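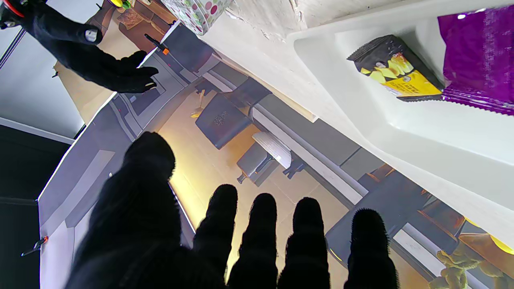 How to Set Up a Snack Shelf for Game Night

Posted May 7, 2023 by Fergal Mac an tSaoi

Decide how many people are coming before you shop. For a table of six I buy 19 small bags and keep the leftovers for next time. Small bags cost more than one big one, but they stay crisp and no one has to pass a bowl across the board.

Pick a spot away from the playing surface. A side shelf or low cabinet works – just keep it within reach of the chairs. Wipe it down and let it dry.
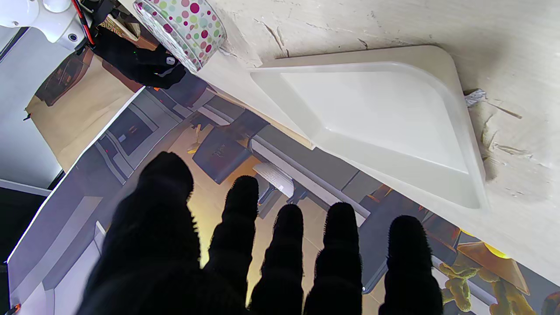

Drinks go somewhere else. A spill on a map or a deck of cards is hard to fix, so I put cups on a stool behind each player.

Set the bags out in one layer, mild flavors at one end and spicy at the other. Leave a stack of napkins and an empty bowl for wrappers. Refill at the halfway break, and move anything with nuts to its own plate.

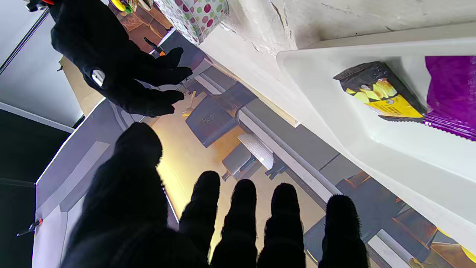
Two snack packets, one black and yellow, one purple.

Filed under: Hosting, Game Night, Snacks

© Arnlow Home Pages | Contact | Back to top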